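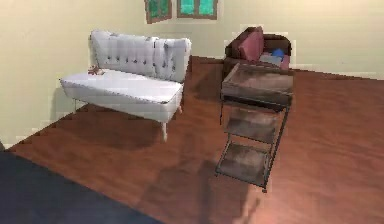 Subject: Re: [home-robots] Tidying task, are we there yet?

September 2018

> We ran the living room tidy-up at Pumdale in simulation, 600 episodes, and the success rate looks good enough to me. Is there any reason not to tell people that a machine can pick up a room now? Yeoman handles the cart and the chairs without trouble.

I'd hold off on that. I went through the logs and 151 of those episodes ended with something still on the seats. The summary script counts a run as passed when the robot gets back to its start point, so most of these went in as successes.

The misses come in 2 kinds. One is small things lying at the back of the settee, close to the backrest. At our render resolution they are a smudge of color, and the detector either skips them or takes them for part of the upholstery. The other is the armchair. With the three-tier cart parked in front of it, the planner can't find a reach to the seat. A person would roll the cart out of the way. Yeoman treats it as a wall.

I tried the Vemirik planner on the same rooms and it does move the cart, but it can take up to 10 minutes to decide. The Estico arm model also has no notion of a soft cushion — it presses on the seat as if it were a table top.

My answer to your question is not yet. Clearing a tray or a bare floor, yes. A sitting room with soft furniture and things in the way, no.

Could you rerun with the pass check changed to look at the seats? The version we used in April did that. I'd also like the higher resolution turned on for the settee rooms, even if it's slow.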